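Spam texts pretending to be a delivery company
Started by osier_creek, 2020-10-24

osier_creek
Anybody else drowning in these? I got 31 this month, all saying my package is on hold and I need to tap a link to pay a $4 fee. I haven't ordered anything! I started blocking each number but the next one always comes from a new one. Is Trutell worth paying for, or does it just block calls?

mamau_fan
Trutell does texts too, but you have to turn that on (it's buried under Filters). Mine went from a pile every day to maybe one a week. Love it.
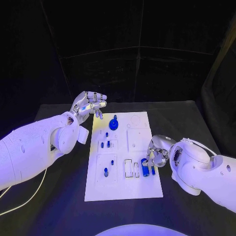
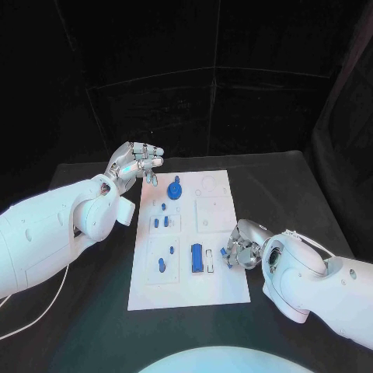
Oh, and don't reply STOP to them. I did that for a while and I'm pretty sure it made things worse, they just learn somebody's reading.

dialtone300
Gotta disagree on Trutell. It ate a text from my pharmacy and I didn't find it for 15 days. I dropped it and just forward the junk to 7726. Free, takes two seconds.

osier_creek
Ugh, the pharmacy thing would be bad for me. Can you whitelist numbers?

mamau_fan
Yep, anybody in your contacts gets through.

dialtone300
My pharmacy texts from a different short code every time, so good luck with that. Forward and delete.

osier_creek
Ok, trying 7726 first. Another one came in while I was typing this!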